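October 28, 2023

Slept badly, got in early, and found the left gripper sulking again. It opens fine. It closes like a man signing a lease. Irfan Rizvi had left a note taped to the controller that said "left one sticky, didn't touch it," in handwriting that suggested he had touched it quite a lot.

So the morning went to the left side. Arm powered down, cover off the gripper, four small screws into the lid of a jar, where I could see them. I lost one anyway. Found it in my sleeve an hour later. Inside there was the usual gray fluff on the slide rail, and a curl of white plastic thread no longer than an eyelash sitting right where the finger carriage wants to stop. I suppose it came off a table leg. Every leg we screw in sheds a bit the first few times, and after that the threads wear down and go in too easily, and then we're learning on furniture that doesn't exist in any store. I've asked for new legs from Magsi twice. They sent a catalog.

Wiped the rail, a dab of grease on each side, ran the carriage by hand until it stopped complaining. Put the cover back. Closing force read low, so I went into Pruvano and set the open and closed positions from scratch. Pruvano has a calibration page that was plainly designed by someone who has never been in a hurry or wanted lunch. It asks if you are sure. Then it asks if the gripper is clear. Then it asks if you are sure the gripper is clear. At 99 percent it stops and thinks about its life.

Then the cable. I don't like how it goes over the wrist. When Elness installed the arms they ran the gripper lead up the link and left a loop so the wrist could turn, which is correct, and made the loop big enough to hang a coat on, which is what I'd call generous. I took up some slack and moved one tie down toward the elbow. Turned the wrist to both ends of its travel, slowly, with my hand near the stop button and my shoulders up around my ears. No pull on the connector. Still a loop, just a less ambitious one. I'll look at the tie again tomorrow and probably hate it.

Cycle counter on the left gripper says 2557. I wrote it in the maintenance book with the grease note, since the last person to grease it (me) did not, and now we'll never know how long it really goes between cleanings. My guess is less than the manual claims. The manual assumes a clean room. We have a floor and a sheet of black plastic.

About that plastic. I put it down so the white shavings would show up and I could sweep them before they got anywhere interesting. Works nicely. It also creeps under the load, so the table drifts a hair to one side each time an arm leans on it, and then the leg meets its socket at a slight angle and crosses the thread. Tape at the corners is the plan. Irfan wants to use a rubber mat. The mat costs money, and I have tape.

After lunch (crackers, standing up) I brought both arms back and put them on the table job.
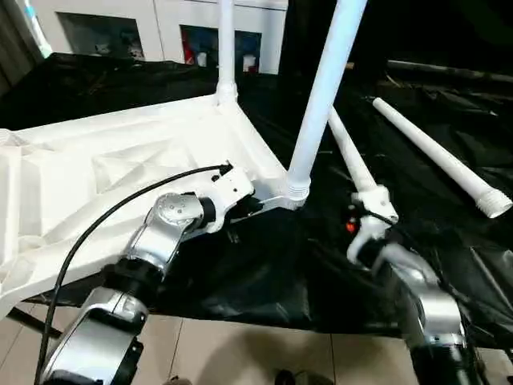

4 min read

Left gripper on the edge of the frame right by the socket, holding it steady, and no creaking out of it that I could hear over the fans. Right one had a leg in its fingers and its little orange light on. I stood there far too long with a leg half threaded in the corner, leaning over like a drunk at a bus stop, trying to decide if that was the angle it had last week or a new one. I still can't say. My eye is not a measuring tool, though I keep treating it as one.

Nosix called in the middle of it about the spare fingers. They can ship in November. They could also ship in November last time I asked, when it was a different November. I said that would be fine, in the voice I use for things that aren't.

To do: tape. Check that cable tie. Order grease, the small tube, as the big one dries out before I get through it. Ask Irfan what he means by "didn't touch it." Sweep under the sheet as well as on top of it, because the shavings have found the gap.

My knees hurt from the tile. Bed.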